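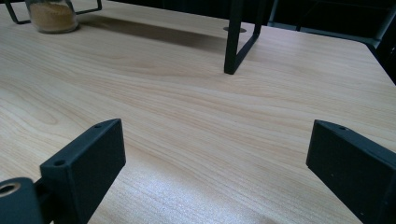
Most of our bad measurements came from the tape and very few from the diver, one reader of the first edition wrote to us, and she asked that the new edition say so early. Her team had spent a July on the barge Kusard in Lake Hidard and brought up 379 measurements. When they drew the plan, the port side of the hull would not close. The cause was a baseline that had gone slack on the second day and was never checked again.

Chapter 8
Measuring a Wreck from a Baseline

This chapter covers the simplest way to make a site plan of a sunken vessel: a fixed line laid along the wreck, with every other position measured from it. You will need the material on buoyancy and finning from the earlier chapters, since a diver who stirs up the bottom can't read a tape. You will not need any special electronics.

The baseline

A baseline is a tape or marked line stretched tight between two fixed points. On a small wreck it normally runs from bow to stern, along the keel line if the hull is open, or just outside the hull if the decks are in place. Short lines are easier to keep straight. On the Kusard the team used a single line for the whole length of the barge, and it sagged in the middle. Two lines of 20 meters, joined at a common point near the hatch, would have been easier to tighten and to check.

The fixed points must not move during the project. Steel stakes driven into firm mud work well. Hull plating does not, because thin plates flex when a diver pulls on them. Never tie a baseline to loose wreckage.
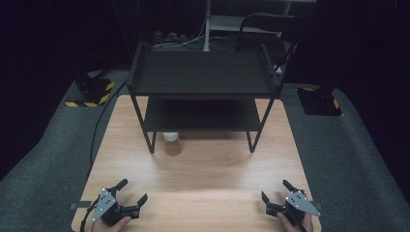 Once the line is up, write down the depth at each end and the compass bearing along it. Take the bearing well away from the hull if the hull is steel. A compass held over a steel deck can be off by a large amount, and the error will change as you swim along. The zero end of the tape should be at the same end of the wreck every day. Mark it on the slate before anyone goes in.

Offsets and ties

There are two common ways to place a feature from the baseline. An offset is one measurement taken at a right angle from the line. It is quick, and it is good enough for features close to the line. A tie uses measurements from different points on the line to the same feature, which the person drawing the plan then crosses with a compass on paper. Ties take longer but do not depend on the diver judging a right angle in poor light.

Use offsets for the run of the hull and ties for anything you may have to find again, such as a winch, a bitt or the corner of a hatch. Keep the tape level in both cases. If the feature stands well above the baseline, record the height as well, so that the slope can be taken out later.

Tapes

Fiberglass tapes stretch with use. The Edet survey group compares each of its tapes with a steel one at the start of a season and writes the difference on the reel. The Larex manual, which many clubs still use, leaves this step out. Rinse tapes in fresh water, dry them unwound, and retire any tape on which the first numbers have worn off.

Section 8.1 begins with choosing where the line should go when part of the wreck is buried.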